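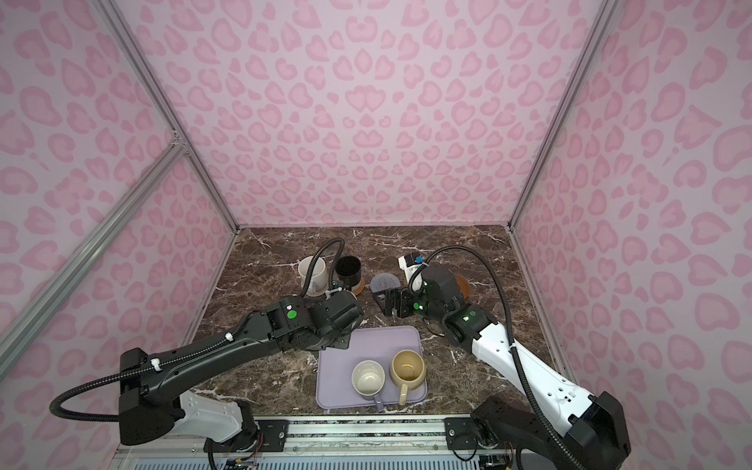
Mugs and coasters on the marble tabletop, with the black metal mug stand near the center.

Mugs, Coasters and Stands: Frequently Asked Questions
Clesau Tableware, Customer Information
Last reviewed 13 November 2022

Which mugs do these answers cover?
The answers on this page apply to all glazed ceramic mugs sold by Clesau, including the Zurkance speckled line. Enameled steel and double-walled glass cups are covered on separate pages.

May I hang a mug by its handle?
Yes. Clesau handles are suitable for hanging on a mug stand. Please confirm that the handle passes easily over the arm of the stand and that the mug does not touch its neighbor.

How much weight can a Conau stand hold?
Each arm of the Conau stand is rated for one mug of up to 300 grams when empty. Mugs should be emptied before they are hung. Load opposite sides in turn so that the stand remains level.

Can the stand be placed directly on marble?
It can. Customers with polished stone surfaces may wish to fit the felt pads supplied in the box. Marble is easily marked by coffee, tea and citrus, and spills should be wiped up promptly.

Are coasters required?
Coasters are recommended on marble, unsealed wood and painted furniture. The Jenkins coaster has a cork underside and should be wiped with a damp cloth. It must not be soaked or placed in the dishwasher.

Why does my speckled mug differ from the one shown in the catalog?
The color is applied as a splatter before the final firing, and its placement is not controlled. Drops differ in size and position from one mug to the next, and fine dots may gather on the base of the interior. Such variation is not considered a defect. 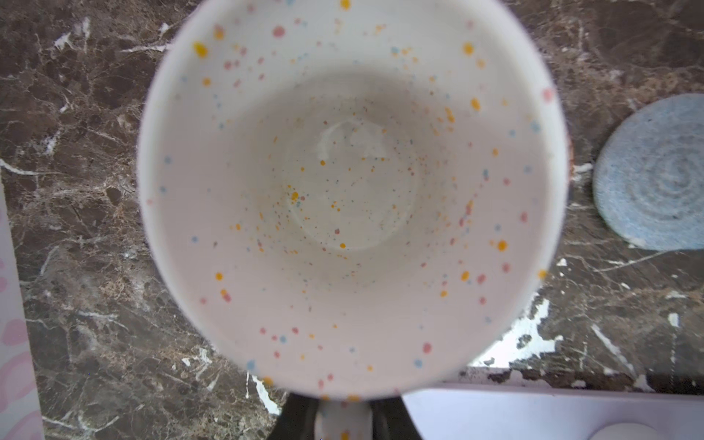

Interior of a white mug with yellow, pink and blue speckles, and a pale, cloudy patch on the base.

How do I remove a cloudy mark from the inside of a mug?
Whitish marks are often mineral deposits left by hard water. Fill the mug with equal parts white vinegar and warm water, allow it to stand for 20 minutes, and rinse well. A paste of baking soda may be used on marks that remain. Do not use steel wool or scouring powder.

Will the speckles fade in the dishwasher?
No fading is expected under normal household use. The speckles lie beneath a clear glaze.

Is the microwave safe for these mugs?
Plain and speckled mugs may be used in the microwave. Mugs with a metallic rim may not.

What should I do if a mug is chipped or a handle is cracked?
Discontinue use. Damage found on delivery may be reported to Customer Information within 30 days, together with the order number and a photograph of the item.

Are replacement pieces available?
Single mugs and coasters may be ordered throughout the year. Individual arms for the Conau stand will be available beginning in January under part number 218.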